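Millgate Sewing & Mending list
Re: Replacing a zipper without taking out the lining
Date: 2024-08-17

On the Millgate list, a member from Isbridge wrote:

> I have a lined jacket with a dead zipper. The shop in Vurside
> wants more than I paid for it. Can I do the swap at home
> without pulling the whole lining out? Also, metal or coil?

Yes, you can. I did two in May and neither lining came out. Open the front seam only, from the hem to the collar, and leave the rest alone. Mark both sides with chalk at the same height before you unpick anything – I skipped that once and the collar ended up crooked.

Baste by hand first. Pins shift when the layers are thick. For the machine, use a zipper foot and a size 16 needle, and go slowly over the hem.

As for metal or coil, I would match what was there. Metal is stiffer and heavier, so a light fabric can ripple beside it.
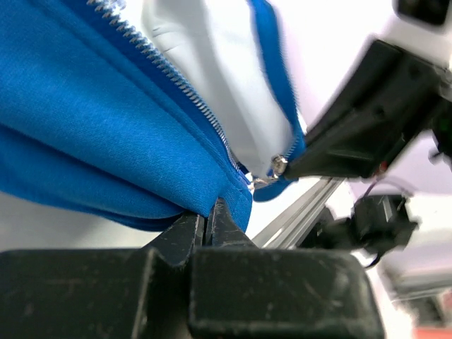

If the old teeth are fine and only the slider is worn, try a new slider before you buy a full zipper. Caldeira sells them loose, and their catalog has 151 kinds, so measure the old one or take it along.

The spool I use is 407 yards and has lasted through several jackets. Regular polyester is strong enough.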